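# Cleaning dust out of a desktop computer

Monday, January 18, 2021

These notes cover tower cases of the ordinary home and office kind. Laptops and all-in-one machines need different handling. Allow one evening for the first cleaning. Later ones go faster.

## When to clean

Noise is the usual sign. A fan that used to be quiet now runs at full speed while the machine is doing very little. Shutdowns under load are a later sign and should not be waited for. In a room with carpet or a pet, clean every six months. On a bare floor, once a year is enough; I do mine in September, before the heating comes on. A tower standing on the floor collects far more dust than one on a desk. Raising it on a low shelf makes a clear difference.

## Tools

- Phillips screwdriver, size 2
- Soft paintbrush, natural bristle, one inch wide
- Canned air or a small electric blower
- Cotton swabs and isopropyl alcohol
- A shallow dish for screws
- Flashlight

I use a Treslow blower with the narrow nozzle. Canned air does the same work but gets cold in use and must be held upright, or it sprays liquid. Do not use a household vacuum inside the case. The moving air and the plastic nozzle build up static, and the suction can pull off small parts and jumpers.

## Before opening

1. Shut down from the menu. Sleep mode does not count.
2. Turn off the switch at the back of the power supply, if there is one, and pull the cord.
3. Hold the front power button in for ten seconds.
4. Take a photo of the rear connectors, then unplug them.
5. Move the case to a hard table near an open window or outdoors. Carpet is a poor place for this job.

Lay the tower on its side with the removable panel facing up. Most panels slide toward the rear once the screws are out or the latch is released. If a panel does not move with light force, look for a second latch. Older office cases often hide one.
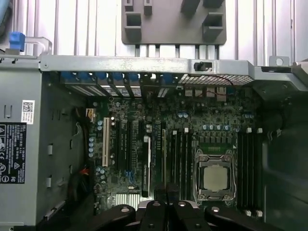 *Open tower with the motherboard in view, seen from above.*

Touch bare metal on the chassis before touching anything else, and again each time you come back to the table. A wrist strap is better. Mine is a Girard with a clip lead; check the clip for paint underneath, as a painted surface will not give good contact.

## Order of work

Work from top to bottom and from the inside out, so that loosened dust is not blown over parts already done.

Start with the fans. Hold the blades still with one finger or a swab. A fan spun by compressed air can run past its rated speed and wear the bearing. Brush each blade on both faces, then blow from the inside of the case outward.

Heatsinks come next. Dust packs between the fins on the side facing the fan and forms a felt-like mat. Lift it away with the brush first - blowing at it only pushes it deeper. Short bursts are enough once the mat is out. Leave the heatsink attached to the processor. Removing it means cleaning both surfaces and applying new thermal paste.

Blow the power supply out through its own vents and do not open it. The capacitors inside can hold a charge after the cord is pulled.

Brush the boards lightly, with the bristles flat. Use alcohol only on greasy film, on a damp swab, and let it dry fully before power is applied. Front filters of foam or mesh can be washed in warm water with a drop of dish soap. Dry them overnight.

## Closing up

Press each cable connector once with a thumb. Check that no cable can reach a fan blade. Refit the panel, connect the monitor and keyboard, then the power cord last.

If the machine does not start, a memory module has probably worked loose. Remove power again, take the module out and reseat it until the clips close.

Normand Grewal wrote to ask about cases used in a woodshop. Fine sawdust gets past most filters, and his should be opened every month. A piece of nylon stocking over the intake works as a prefilter but has to be changed often. Watch the temperature for the first day after fitting one.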